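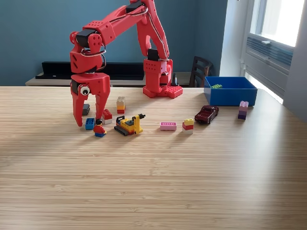 Galeria: a mesa dos tijolos

Wálter Condori

Durante o mês de fevereiro guardei uma mesa da oficina Pramon só para os tijolos de montar. As peças vieram de uma caixa antiga da família Sánchez, com 300 peças quando foi comprada e 292 quando chegou às minhas mãos. As oito que faltam, já desisti de procurar.

Não sigo nenhum manual. Quem passa pela sala pode construir o que quiser, com uma regra só: deixar a mesa livre na sexta-feira, às 4 da tarde, porque depois começa a aula de desenho.

O tampo é de madeira clara e as cores aparecem bem em cima dele. No meio fica a pilha mais alta: cinza-claro em cima, depois amarelo pálido, laranja e vermelho. Perto dela, um tijolo vermelho sobre um branco -- a menor construção que ainda merece o nome de torre, segundo a minha sobrinha.

O boneco de cabelo preto, torso vermelho e pernas azuis é o morador mais conhecido. Já lhe deram três nomes e eu uso ainda o primeiro, Prillard. O tijolo azul pequeno ao lado dele serve de banco, ou de carro, depende de quem brinca.

As peças soltas ficam numa gaveta, separadas por cor. Quem tiver em casa tijolos sem uso pode trazê-los à oficina -- aceito também peças riscadas, mas por favor sem cola.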